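**Thursday, sim bench, still on the grasp rules**

Picked up where I left off with the rulebook for simulated grasp runs. Grondell wants it to fit on one page. The current draft runs to 47 clauses, and 4 of them contradict each other, including two that I wrote.

What stands as of this afternoon:

- Log the seed before the run. A seed written down afterward is a memory, and mine is poor.
- Long objects get gripped across the narrow part, one finger each side. Check clearance on both sides before commanding a close.
- A "success" is a lift and a hold. Contact alone gets logged as contact, however proud you are of it.
- Anything else on the tabletop stays in the collision model, even if it's nowhere near the arm. Boros switches these off for speed and then wonders why the Flindton numbers look better than ours.
- No changing friction mid-batch. If you must, start a new batch and say so in the first line.

Went back through batch 289 with the new rules in hand. The clearance check is the one that hurts. It was skipped all over the place, usually by whoever was logged in as me. I've marked those runs "unverified" and left them in - deleting them would make the batch look tidy, and it wasn't.

Still open: whether a sim run needs the same sign-off as a run on the real arm. Stirkcombe says yes to everything, so that's no guide. My vote is a lighter form with the same definitions, so the words mean the same thing on both benches. Clause 12 goes in the trash either way. It requires safety glasses for simulated runs.

To do: renumber, cut the duplicates, ask for objections before the page gets taped up. 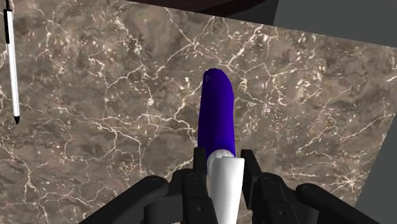
Khôi Châu: Keep the lighter form, but put the friction value on it. I can't compare two batches if I have to dig for that. And I'd like clause 12 kept until I find out who wrote it.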